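Hilo rápido sobre lo que llevamos haciendo en Tremelance desde noviembre: enseñar a agarrar objetos con pinzas de mano, sin robot de por medio (1/14) 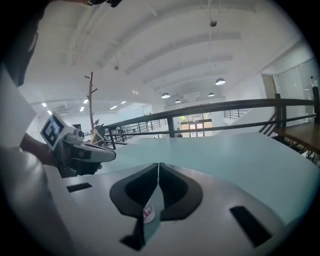
Dos pinzas en la mesa azul. La mía con el objeto rojo y blanco entre los dedos, la otra con su cubo y marcador.

2/ La idea corta: grabas a una persona moviendo la pinza, sacas la trayectoria, entrenas la política con eso. El brazo entra al final. Nada nuevo hasta ahí, ya lo sé.

3/ Lo que queríamos saber: si dos personas trabajan a la vez en la misma mesa, ¿sirven las demos de las dos? ¿O se ensucian una a la otra? En los datos que usábamos antes casi siempre había una sola persona.

4/ Números. 2343 demostraciones grabadas. Después del filtro quedan 1300. Sí, se cae muchísimo. Duele verlo en la hoja de cálculo.

5/ Por qué se caen tantas: pérdida de seguimiento casi siempre. Giras la muñeca deprisa, el marcador de la otra pinza se va de cuadro y la pose relativa entre las dos se va al garete. Si el hueco es corto lo interpolamos. Si es largo, fuera.

6/ El filtro se llama Brelta y es bastante tonto – mira saltos de velocidad y huecos en la pose, ya está. Probamos una versión aprendida y descartaba justo las demos raras, que eran las que queríamos guardar. Volvimos a la tonta.

7/ Resultado principal: con las 1300 mezcladas (una persona + dos personas) la política agarra mejor que entrenando solo con las de una persona, a igual cantidad de datos. Donde más se nota es cuando entra una mano en el campo de visión. Antes se quedaba parada, o peor, iba a por la mano.

8/ Evaluación: 200 intentos por condición, brazo fijo, objetos pequeños tipo lata o cartón. Posición inicial sorteada. El que coloca el objeto no sabe qué política toca. Esto último lo añadimos tarde, las primeras tandas las tiramos y repetimos todo.

9/ Lo que NO sale bien: pasarse cosas de una pinza a otra. Funciona a ratos y no sabría decir de qué depende. Sospecho del desfase entre los dos relojes, lo estamos midiendo ahora. No me creais todavía ninguna explicación.

10/ Me preguntan por la calibración. Patrón impreso al empezar la sesión y otra vez al acabar. Si las dos no coinciden, la sesión entera a revisión. Es un rollo pero nos ha salvado de meter basura un par de veces.

11/ Otra cosa que aprendimos a las malas: el ritmo. La gente va cada vez más rápido según avanza la sesión y el final de la tanda no se parece al principio. Ahora paramos cada 100 demos, descanso obligatorio, y la siguiente tanda con otra pareja.

12/ Comparamos también con el método de Butkienė, que alinea las dos trayectorias a posteriori sin marcador. Más limpio sobre el papel. A nosotros nos falla con movimientos lentos – puede ser cosa nuestra, no le hemos dedicado el tiempo que merece.

13/ Código del filtro: lo subimos al repositorio de Stirkton cuando le quite las rutas absolutas, que me da verguenza. Los datos tardan más, hay que repasar caras y pedir los permisos que faltan.

14/ Si alguien ha grabado con dos pinzas a la vez y tiene una forma decente de sincronizar relojes sin cable, que me escriba por favor. Llevo toda la tarde con esto. Sigo mañana con las curvas por objeto, que aún las tengo a medias.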